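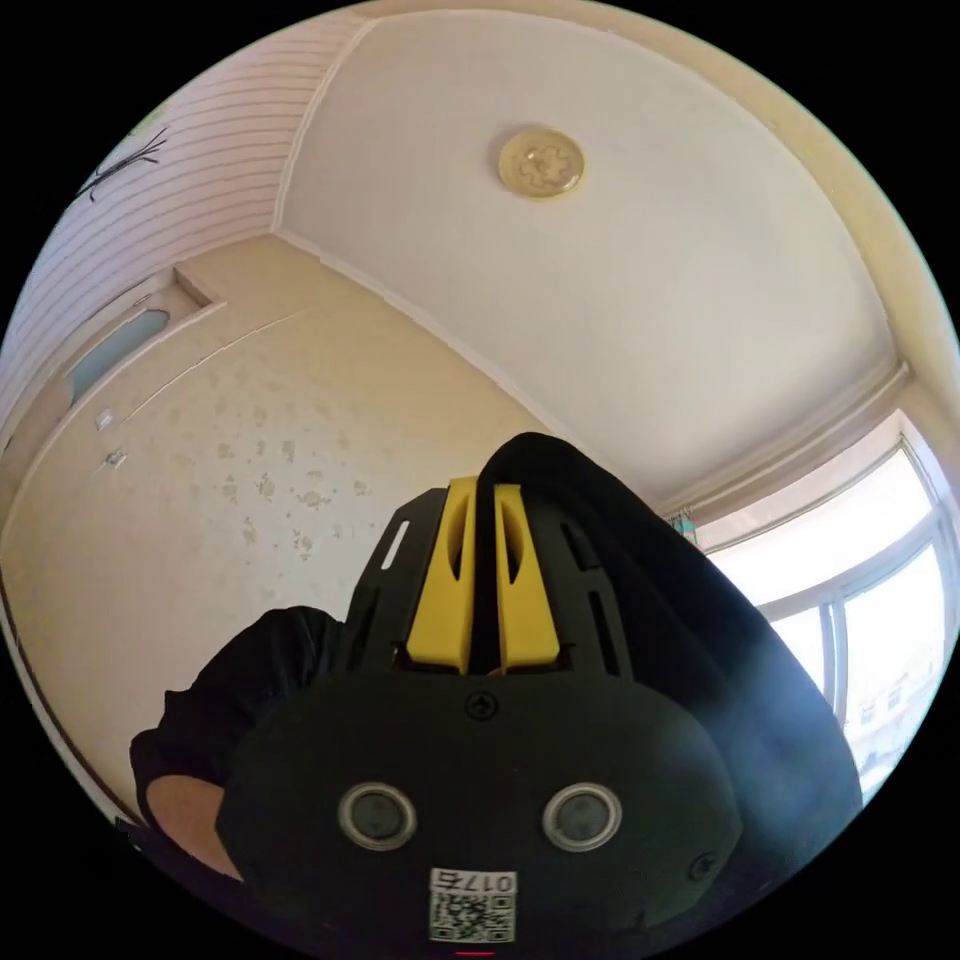 I have been trying to own fewer clothes since May, when the closet rod in the Stoltville apartment came down for the second time. The landlord put it back with longer screws and told me to hang less on it. A small screw or two, like the black one at the top of that black housing, would not have held my winter coats. I started with the coats and kept two.

The rest went into bags by the door. I took the first load to the thrift store in Cokport, which takes donations until four and does not want hangers. I got $40 for a wool coat at the consignment place next to it and nothing for the others.

Black pants were the hard part. I bought most of mine for the job at Weidemann, where we had to wear them, and I left that job years ago. They don't wear out and they all look the same in a drawer, so I kept reaching for the top pair.

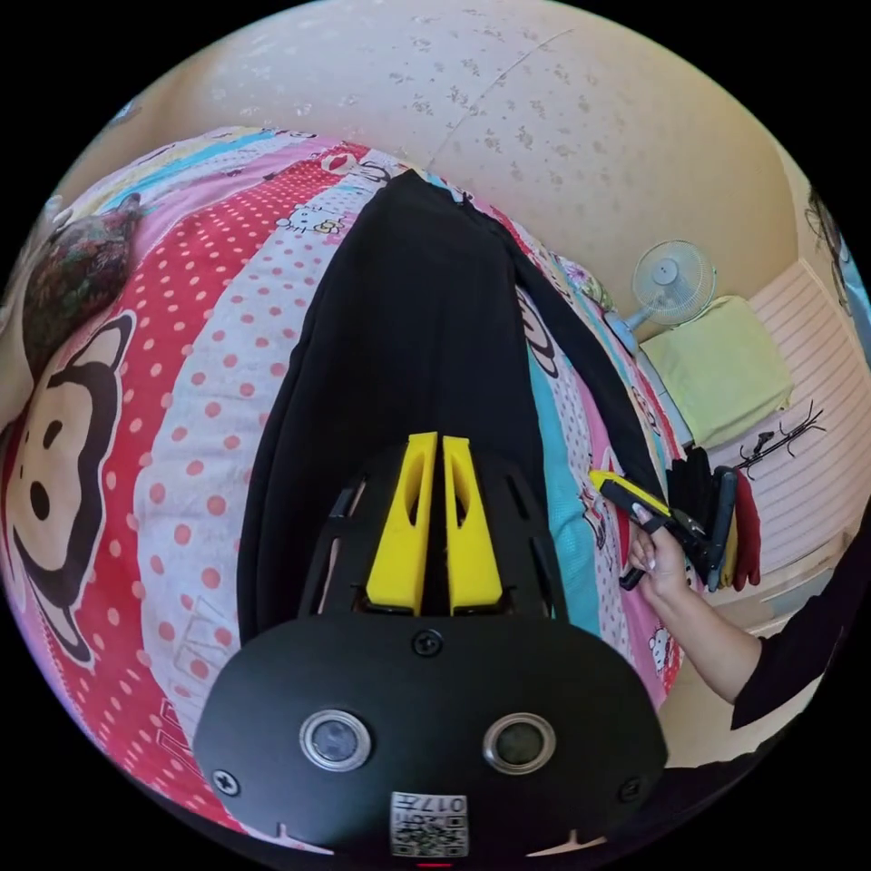
What worked was trying on every pair in one evening. If the waist was wrong, out it went. I stopped saving things for hemming too. The tailor on the Trultard road wants $138 for a stack of alterations, and I can buy new for less.

Shirts went faster. Anything with a stretched collar became a rag. I fold the keepers in thirds the long way now and file them on edge, and the drawer closes without a fight.

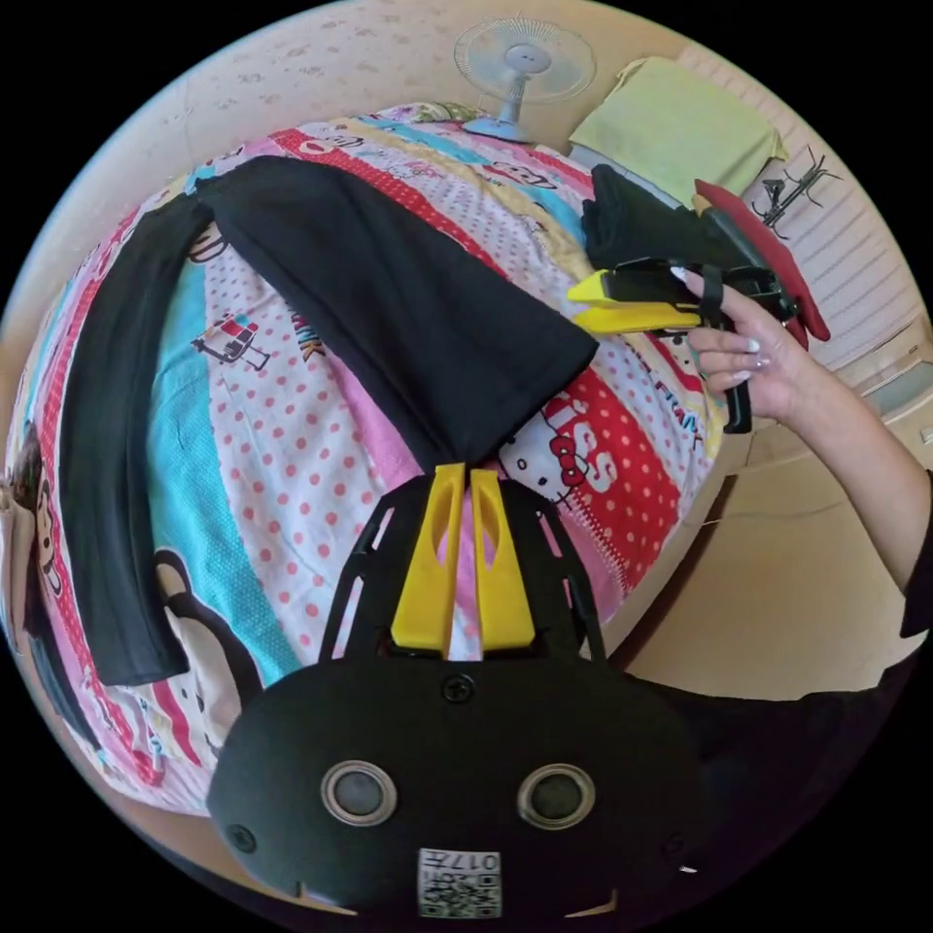

Black cloth on the striped bedspread.

I still have a box of sweaters to go through. The moths got into two of them last winter, so those need to be washed before I decide anything. Socks I am leaving alone.

Posted 2025-12-27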